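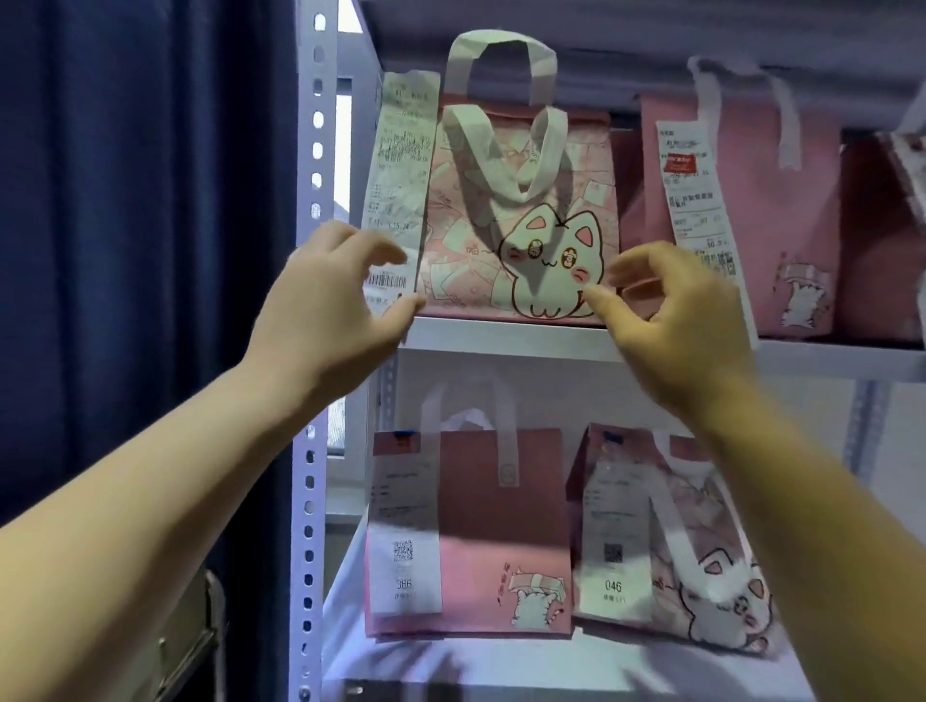
Going in for the pink bag on the middle shelf, receipt on the left.

Subject: Re: [privum-manip] Grasp labels on the takeaway bags

On the list this morning at 09:40, the Nondiseck end wrote:

> We have been through your draft and have one large worry and one small
> one. The large one: you report that the policy trained with first-contact
> labels beats the one trained without, but both were tested on the same
> rack. How do we know it learned anything about bags, as opposed to
> learning that shelf by heart?
>
> The small one: what counts as first contact when the thing being touched
> is paper and gives way as soon as you breathe near it?

Thanks for this. Taking the small one first, as it is the one that ate most of June.

We tried force readings and gave up. A paper bag pushes back about as firmly as a polite cough, and the sensor was mostly reporting its own nerves. So first contact is now marked by eye, by two people working separately, and where they differ by more than 2 frames the clip goes to a third. Out of 343 clips, 125 went to the third. I'd like to say that number surprised me.

Most of the quarrels were over handles. If one is standing up straight you can see the moment it moves. If it has flopped down the front, it shifts when the bag shifts, and people start marking the wrong thing with great confidence. Receipts are worse. They stick out past the side of the bag, a hand gets near one, and one labeller calls that contact while the other calls it stationery. The rule we settled on is that a receipt isn't the bag. It's in the appendix, and I expect to be arguing about it at the next meeting.

Now the large one. Fair. The rack in the draft is the only rack, and I can't wriggle out of that. What we did do is hold out 2 bag layouts entirely, including one where the bag behind is half hidden by the one in front, and the gain from the labels was still there, if smaller. I'd read that as "knows something about bags" and also "knows this shelf rather well". The draft claims too much in the opening paragraph and I've cut it back. The word "general" has been removed, with some regret, as I was fond of it.

What we can't tell you is how any of this does on plain brown bags. All of ours come with cats on, and it's quite possible the policy has simply learned to head for the cat. We ran the Trovix baseline with the printed fronts blurred and it dropped, but the baseline drops if you look at it sternly, so I wouldn't lean on that. Our own model hasn't had the blur test yet. It's queued on Nicholas behind somebody's enormous job, and I'll post the result here whichever way it goes.

If you have a different rack at your end, preferably an ugly one, we'd happily send the weights over.

Privum labelling group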